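Re: [returns-floor] arms on the sort tables, what happens to us
May 18, 2021

gusville-shift wrote:
> Heard Metumow is putting arms on all the sort tables by
> summer. Does that mean sorters are out? Stamport people were
> told nothing until the week it happened. Would like a straight
> answer before the schedule goes up.

Typing this on break so sorry if its choppy. Not out. Gusville keeps the same headcount on the sort line thru the end of the Koval contract, that part is in writing and I've read it. What changes is the job.

Old way - you stand at the table, hands in the basket all shift, everything into the right bin. 136 mixed baskets in a good week. New way the arm does the picking and you do the rest. Load, watch, fix, swap. Cans and bottles are still coming in mixed with the toys and the knits, no change from Koval's end.
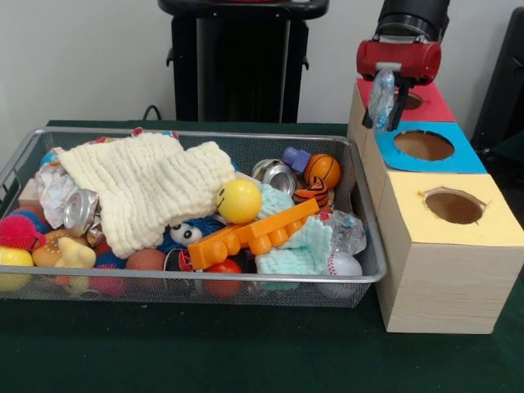

Bottle going to the red bin, sort table.

Trial numbers for March, I asked for them twice: 1,614 picks logged, 181 of them needed a person to step in. Mostly soft stuff. Knits grab a neighbor and come up two at a time, or they hang over the rim and somebody has to go flip them in. So anyone who thinks it runs by itself, come stand there for an hour.

My wrists are better. Will say that. My feet are the same and the waiting is worse than I expected, you can't really do anthing else while it goes but you aren't doing much either. Asked for stools. Waiting on that. 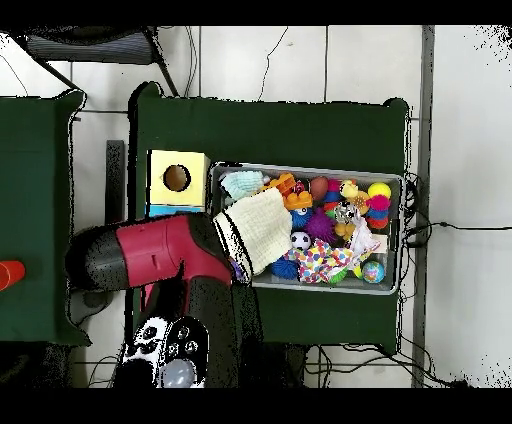
Who gets blamed when the arm puts something in the wrong bin?
The error goes on the table's log, under the station, and it doesn't count toward your personal rate. Get that confirmed by your own lead though, second shift was told something different.

Pay. Table tenders go to the same grade as line leads at Stamport, but only after the training hours are signed off. Two people here finished and still haven't seen it on the stub. If thats you, write to the office and copy the list.

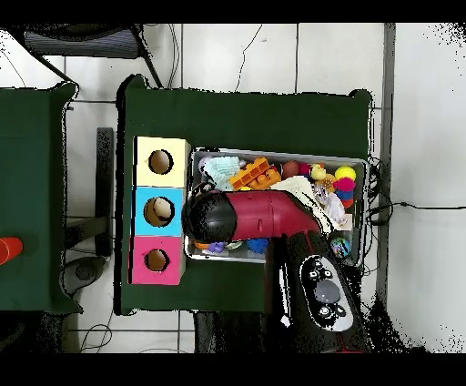
Also the rate target is still being argued over. They wanted 100 baskets a week per table with one person covering two tables. We said one person one table until the step-in number drops, and that's where it stands. Nothing signed. If a lead tells you to cover two before then, ask for it in writing.

Break's over - will post the training dates when I get them

gusville sort, first shift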